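The side panel is off the Dell and the memory comes next. I have 2 modules from Clarkico, bought in October, and I want them seated before I touch the drives.
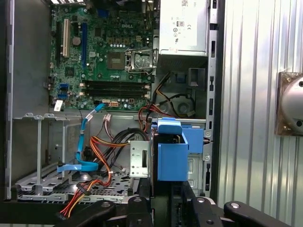
Granis Notes, no. 833

All four slots are free. Open the white clips, line up the notch, press until both ends click. The coin cell sits by the expansion slots and can be swapped with a fingernail. I'm leaving the supply alone until Sheldon Lapointe returns my meter.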